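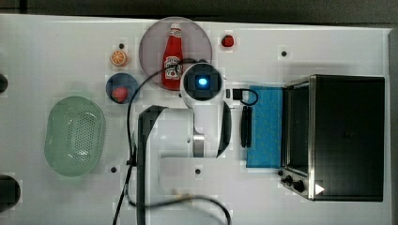 The Clolelley study concerns food residue in plastic containers set out for curbside recycling in Wonidmont, and what that residue does to the quality of the sorted material. The work is carried out under the grant from the Van der Merwe Fund, with access to the sorting line operated by Bosov. Condiment containers are the largest single source of difficulty. A ketchup bottle with a red cap and a white label, like the one lying on the round pink plate, is an everyday item in the households taking part, and it raises most of the questions the study was set up to answer: whether the cap is left on, whether the bottle is rinsed, and whether the label affects how the material is read on the line. This report covers the period from January to the date of submission, 2021-09-05.

## Status against the work plan

Work Package 1 (household recruitment and baseline) is complete. Work Package 2 (sampling and residue measurement) is complete for the first round and in progress for the second. Work Package 3 (trial of revised household instructions) has started later than planned, for the reasons given under Delays. Work Package 4 (final analysis and guidance) has not started and isn't due to start in this period.

## Recruitment and baseline

A total of 391 households agreed to take part. Of these, 241 returned a complete baseline questionnaire. The remaining households are still in the sampling route, but their material is analyzed separately and does not enter the comparison between reported and measured behavior.

Recruitment was by letter, with one reminder. The response was lower in apartment buildings with shared bins, where it is also harder to assign a container to a household. We have excluded shared bins from the main sample. The original proposal assumed they could be included by using tagged bags. A short test of the bags showed that many were placed inside other bags or left in hallways, and we don't consider the resulting data usable.

The questionnaire asks how each household treats containers before putting them out. Most respondents reported that they rinse milk jugs. Far fewer reported rinsing squeeze bottles, and the comments give a consistent explanation: the opening is small, the contents are thick, and the cap has to be taken off and put back. Several households wrote that they had been told at different times to remove caps and to leave them on. Both instructions have been issued locally. The current Bosov acceptance sheet asks for caps on, but older printed material asking for caps off is still in circulation.

## Sampling and measurement

Containers are collected on the normal route and set aside before compaction. Each is weighed as received, emptied, washed, dried at low temperature and weighed again. The difference is recorded as residue. Caps are weighed separately in both states. Labels are left in place, with the type recorded as paper, film or full sleeve.

First-round results can be summarized as follows:

- Residue is highest in thick sauces and nut butters and lowest in water and soft drink bottles.
- Capped containers hold more residue at the point of weighing than uncapped ones of the same type. Uncapped containers lose part of their contents to the surrounding material, mainly paper, so the lower figure should not be read as cleaner practice.
- Bottles designed to stand on the cap contain less residue than those that stand on the base. The effect is present in every sauce category with enough samples to test.
- Reported rinsing and measured residue agree well for milk jugs and poorly for squeeze bottles.

The second point has a direct bearing on the guidance. If caps are left on, the residue travels with the bottle and is removed in the wash stage. If they are taken off, some of it is transferred to the paper fraction, where it can't be recovered. Bosov has confirmed that the wash stage is able to handle the residue loads measured so far – the limit is set by odor and pests during storage, and storage time is under the operator's control.

Optical sorting of labeled containers was examined in a smaller test. Containers with full sleeves were misdirected more often than those with partial labels. Residue on the outside of the container had no measurable effect. We had expected some effect from dark sauces and will repeat the test in the second round with a larger set.

## Trial of revised instructions

The trial compares 3 versions of a one-page instruction card. The first repeats the current wording. The second asks households to empty the container, replace the cap and skip rinsing. The third asks for a quick rinse using leftover dishwater. Households have been assigned to a version by route section, and neighbors on the same section receive the same card.

Cards were printed and delivered at the end of the reporting period. No results are available yet.

## Delays

The start of the trial slipped by 31 days. The main cause was a replacement of the infeed conveyor at the Bosov site, during which set-aside sampling was not possible. A smaller part of the delay came from the drying cabinet, which failed a temperature check and was recalibrated. Samples dried before the failed check were compared with retained duplicates, and no correction was needed.

The delay does not affect the end date. It does shorten the period between the second round and the final analysis, and the analysis scripts are being prepared on first-round data to compensate.

## Budget

Spending is within the approved total. Sampling labor is over the planned amount because washing and drying take longer than estimated for narrow-necked bottles. Printing and postage are under. We request approval to move the unspent printing funds to sampling labor; no increase in the grant is sought.

## Next period

The second sampling round will be completed on all route sections. The sleeve and residue test will be repeated. A draft of the household guidance will be sent to Bosov for comment on the storage limits before it is submitted to the Fund, along with a note on withdrawing the older "caps off" leaflets still held at the Wonidmont town offices and the public library.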